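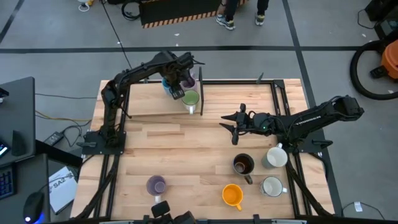
Mugs on the butcher block, some bunched at the back, the rest all over.

List: Fallance kitchen & shared things
Subject: Re: One mug each, and where the rest should go
Date: 4 June 2022

I've read the proposal twice now and I'm still not sold. Quoting the part I have trouble with:

> We have far too many mugs and no two people agree on where they live.
> I suggest we follow the Fudness guide: group them at the back of the
> surface, handles facing out, and keep the rest of the wood clear. It
> takes five minutes and frees up a surprising amount of room. Anything
> that won't fit in the group goes in a box for the Tipoki swap shelf.

Five minutes, fine. I don't dispute the five minutes. What I dispute is that it stays that way past lunch. We tried something very like this last August with the glasses, and by the end of the week there was one glass in the group and a ring of dirty ones at the sink.

Also, "frees up room" for what? If the mugs are all at the back then the front fills with mail and somebody's bike helmet. A mug standing in the middle of a table at least tells you the middle of the table is for mugs.

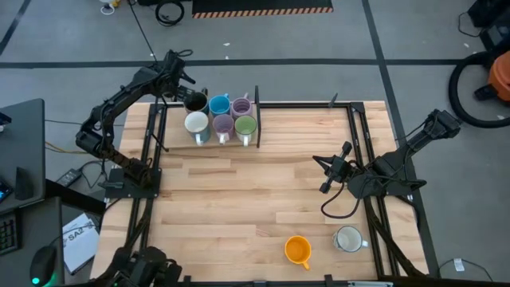
Six of them in two rows of three, black, blue and lavender behind.

I'll give you this much: two rows looks better than I expected. The front row is easy to grab, with the handles toward the middle of the table. But try getting the bright blue one out of the back without nudging a neighbor. You have to lift over the front row or shift it, and people who are waiting on coffee do neither carefully. The guide is very quiet on back rows. I went through the whole thing (3000 words, 400 of them on the history of the saucer) and found a single line telling you to "rotate your stock." It's a mug. I'm not rotating it.

Then there's the color business. The guide wants like with like, so lavender beside light purple and so on. Who is going to decide whether that white one with the pale gray-blue body counts as white or as blue? I can see that thread running to 200 messages.

My other worry is the odd shapes. Straight mugs will line up. Faceted ones meet at a corner and leave a gap, and anything wide and bowl-shaped takes the space of two. The dark teal speckled pot is a nice thing with its bare reddish-brown band at the bottom, but I don't see what row it belongs in, and I'd be sorry to see it go to the swap shelf for failing to be a cylinder.

Counter-proposal, for what it's worth:

- one row only, along the back, no second row
- handles whichever way your hand likes
- wide or awkward pieces get the end of the row and are left alone
- no box for Tipoki until we've lived with it through August

If it's still tidy by then I'll say so on this list, in writing, and I'll even stop complaining about Fudness. The rack from Iltance can wait too - it's almost $400 and I have yet to hear what it does that a table doesn't.
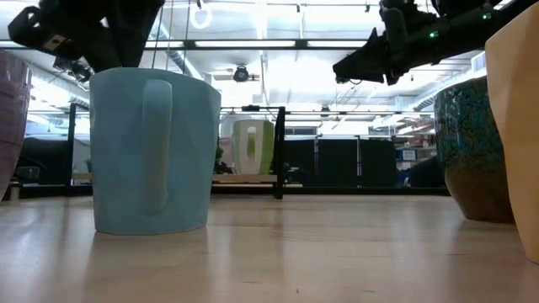
One row is fine by me, but I'd want the handles facing front all the same, because I'm left-handed and a handle turned to the right is no use to me at all. Front suits both hands. And please keep the teal pot out of the row altogether. It's too low and wide, it'll end up full of teaspoons.

That came to me off list and I'm passing it on with permission. Handles to the front, then, I can live with that. On the teaspoons I have no defense.

Still against the second row.

--
To change your settings for this list or leave it, use the link in your welcome message.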